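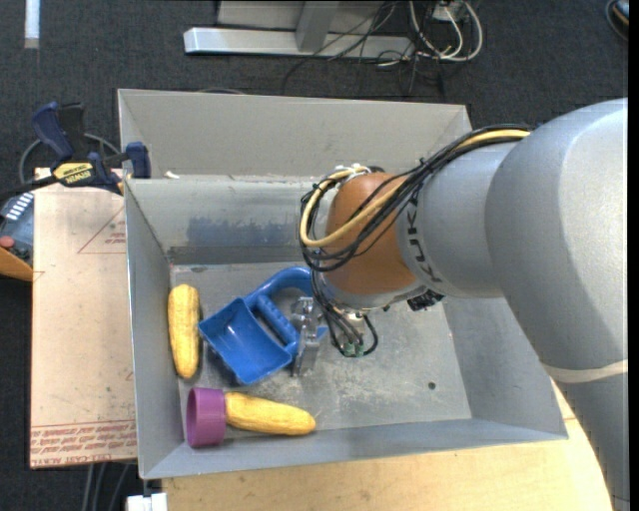 Rochelle Strickland used to tell every new starter that a bin is never just a bin, and that the people who treat it as one will spend half their working lives fishing about in the corners for the last small thing at the bottom. She would say it on the first morning, usually with her coat still on, and then go off to find the kettle.

# Chapter 5: Bins, Trays and Tubs

I have thought of her remark a good many times while putting this chapter together, and I hope that by the end of it you will be as fond of a well-shaped bin as she was. We have spent the earlier chapters on shelves and racks, where everything stands in its place with its face to the front. Now we come to the things that won't stand in a row: scoops, spoons, caps, brushes, offcuts, bags of fixings, all the loose odds and ends that a busy stockroom gathers up whether it means to or not.

## Why the sides slope

Let us begin with the walls, as they do a great deal of quiet work. When a bin has straight sides, a small object that comes to rest against one of them is awkward to get hold of. Your fingers (or your tongs, or whatever you are using) need a little room on both sides of the thing, and the wall takes half of that room away. A sloping side gives some of it back. It lets you come in at an angle, and if the slope is steep and smooth enough, many objects will slide down towards the floor of their own accord — though never quite all of them, I am sorry to say!

There is a price to pay, of course. Slope all four walls and you have a wide mouth and a much smaller floor, so the bin takes up more of the bench than it seems to earn. At the Duston stockroom, where I learned the trade, we had one bin that measured 800 mm across the top and only 300 mm across the bottom, and we grumbled about it every time we had to move it.

## Why the floor matters

A metal floor will scratch. Please don't let this worry you, for a scuffed bin is very often a perfectly good one, and the marks can be rather useful, showing you which part of the floor gets the most wear. What you should look out for is a burr or a raised edge, which can catch a fingertip or snag a bag.

## Before you read on

Find a bin, tub or deep tray at home or at work, and put one long-handled object and one small flat one inside it. Take each of them out again from the middle, then from against a wall, and lastly from a corner. Write down which was hardest, and keep your notes handy, because we shall come back to them when we look at the Lulta tray in the next section.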